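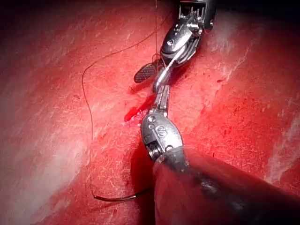
Two instruments and a length of suture thread over tissue, as seen during recording with the Prekon kit.

Prekon Suture Recording Kit

Prekon records examples of suturing for teams that train learning systems on surgical robots. It saves the video and the motion of both arms on a single clock, so each picture can be matched to the joint positions and jaw angles at that moment. The operator works at the console as usual and starts or stops a recording with a foot switch.

The kit is sold by Monstead for laboratory and training use. It is not a medical device and must not be used in the care of patients.

What gets recorded

Video from the camera you connect, with the time of each picture
Joint positions for 2 arms
Jaw opening and commanded grip for each instrument
Foot switch presses
Operator code, instrument type and thread size, entered before the session

Motion is sampled 100 times per second. Video is kept at the rate your camera supplies and is not resampled.

Marking up a recording

Each recording is one attempt at one stitch. After a session, open the files in the Xu viewer, which comes with the kit, and set the start and end of each step. The standard list has 5 steps: pick up needle, place needle, drive, pull thread through, hand over. You can rename steps or add your own, but keep the same list for the whole set or the export will stop with an error.

Keep failed attempts. Dropped needles, slipped grips and tangled thread each have a tag, and the export can include or leave out any of them. Blood on the tissue and glare from a wet surface can also be tagged. We suggest leaving these recordings in, as a system trained only on clean, evenly lit pictures tends to lose the thread when conditions change.

Before you order

The recorder needs read access to your robot's motion data. Send us the controller model and software version and we will confirm whether it is supported. The older Prarerard adapter still works with the current recorder but does not report jaw angle.

In the box

Recorder unit with power supply
Foot switch, 10 ft cable
Video cable
Adapter for your controller
Xu viewer license for 2 workstations
Printed setup guide

Storage drives are not included.

Setup and support

Installation is done by your own staff with the printed guide. Questions about controllers and adapters go to Jérémie Guérin. For export formats and custom step lists, ask for Ermanno Farina. Orders placed before the end of May ship with the current adapter firmware already loaded.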